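Korkden pauses drawer tests after arm jams

We've had a bit of a week at Korkden! If you were waiting on the July release of our drawer-opening routine, I'm sorry to say it's on hold, and I'm the one who gets to write it up.

On March 31, 2025, during an overnight batch on the Vateo simulator, the arm stopped obeying its force limit. It was meant to let go at 70 newtons and it kept right on pulling, up to 161 in the worst run. Ciarán Duggan spotted it in the morning logs (he reads them with his breakfast, bless him) and shut the whole queue down before I'd even found my shoes. Of the 823 runs in the batch, 48 went over the limit.

No hardware was hurt, thank goodness, but the same controller was due to go onto the real arm at our Akolgo site, where people work a few feet away. That's now off until we've got a fix we trust.

The bug looks like a unit mix-up in Grultska, the little module that passes grip readings back to the controller. I wrote a good chunk of it, so yes, I've been pretty quiet at lunch! Ciarán is rewriting the limit check so that a missing or odd reading stops the arm right away.

Reruns start as soon as his patch is in, and we're going one move at a time. First up is the approach, with the fingers open and just short of the top drawer, to the left of that curved chrome handle, and the arm has to hold there while we feed it bad readings on purpose. The pull comes after that, and the bottom drawer can wait its turn. 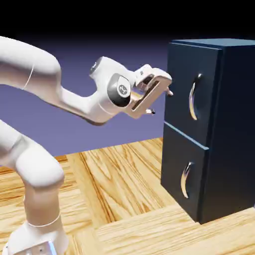
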